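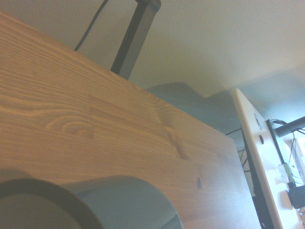 Finger-jointed pine top: refinish or replace?

grainchaser
I have a desk top made of joined pine strips with finger joints. The clear coat is worn through where my forearms rest, and one seam has a narrow dark groove. I can catch a fingernail in it for part of its length. The rest of the glue lines feel flat. I want to sand the whole thing back and recoat it, but I don't know how far I can go before I cause more trouble. The top is 18 mm thick. It sits on a steel frame with screws through fixed round holes. Heating in the room is forced air.

Two questions. Is the open seam something I need to fix before coating, and what finish would you put on pine that gets used every day?

dultudine_shop
Check the screws first. Fixed round holes across the width are the likely cause of the seam. Pine moves a fair amount across the grain between summer and winter. If the screws won't let it move, the weakest glue line gives. Slot the outer holes in the frame, perpendicular to the grain, leave the center holes round, and use pan head screws with washers. Refinishing before you do this is wasted work.

grainchaser
The frame is 3 mm steel. Can I slot that with a hand drill and a file?

dultudine_shop
Yes. Drill two holes side by side and file out what's left between them. A slot 4 mm longer than the screw diameter is enough for a desk of normal depth.

flatsawn_phil
I'd put it down to the glue-up. I have fixed a lot of these panels and the groove is often a starved joint that was there from the factory and hidden by the coating. If it were shrinkage stress I would expect it to start at an end and run inward, and to be widest at the end. Where does yours start?

grainchaser
It's in the middle of the board. It does not reach either end.

flatsawn_phil
Then I'd say starved joint, or a strip edge that was chipped before gluing. Slot the holes anyway, it does no harm.

dultudine_shop
I don't agree that mid-board rules out stress. A screw in the middle of each rail puts the load there. But the repair is the same in both cases so I won't argue it further.

kettlebore
For the repair: do not use wood filler. It has no give and will crack out along the line the first winter. If you can see a gap all the way through, rip the panel on that seam and reglue it. If it is only a surface groove, vacuum it out, work thin epoxy into it with a palette knife, tape the underside, and sand when cured. Tint the epoxy slightly darker than the wood. A light colored line in pine stands out more than a dark one.

grainchaser
Nothing comes through on the underside. Epoxy it is. What grit sequence?

kettlebore
80 only if the old coat is thick, then 120, 150, and stop at 180. Pine earlywood is much softer than the latewood, so a soft pad on a random orbit sander will dish the surface between the lines. Use a hard pad. Go lightly around knots for the same reason, they stand proud if you linger next to them.

m_orrery
Disagree on 80. On a factory top the coat is thin and a card scraper takes it off faster with less dust. Scrape along each strip, watch for grain reversing at the finger joints, and start sanding at 120.

kettlebore
A scraper on softwood tears unless it is very sharp. Fine if you know how to turn a burr. Most people asking here don't.

grainchaser
I don't. I'll sand. And the finish?

flatsawn_phil
Hardwax oil, two coats. I use Antwi clear satin. Easy to patch where your arms wear it. It will deepen the color, and pine ambers with light whatever you put on it.

dultudine_shop
Waterborne polyurethane, three coats, if you want it to last. Oil on pine dents and marks just as easily as bare pine. Film finish won't stop dents but it does keep coffee out. Wininon's floor grade is what I use in the shop. Raise the grain with a damp cloth first and knock it back with 220 or the first coat will feel like stubble.

flatsawn_phil
And when it wears through you are back to sanding the whole top, as OP is doing now. Oil gets a wipe and a rub.

m_orrery
Either one. Coat the underside the same number of times as the top. An unsealed underside is how these panels cup.

grainchaser
The underside is bare now. That may explain a slight crown I had put down to the frame.

m_orrery
Put a straightedge across it before you sand. If it is crowned by more than 2 mm, leave it off the frame with air on both faces and measure again before you do anything else. Don't try to sand a crown flat.

grainchaser
Measured. Just under 2. I'll slot the frame first, then epoxy, then sand, then oil on both faces. Will post the seam after the heating season.

kettlebore
Wait a full cure on the epoxy before sanding. Soft epoxy loads the disc and smears into the pores.

Dunov Woodwork Forum | Contact the moderators | Copyright Dunov, posts remain the property of their authors | Back to top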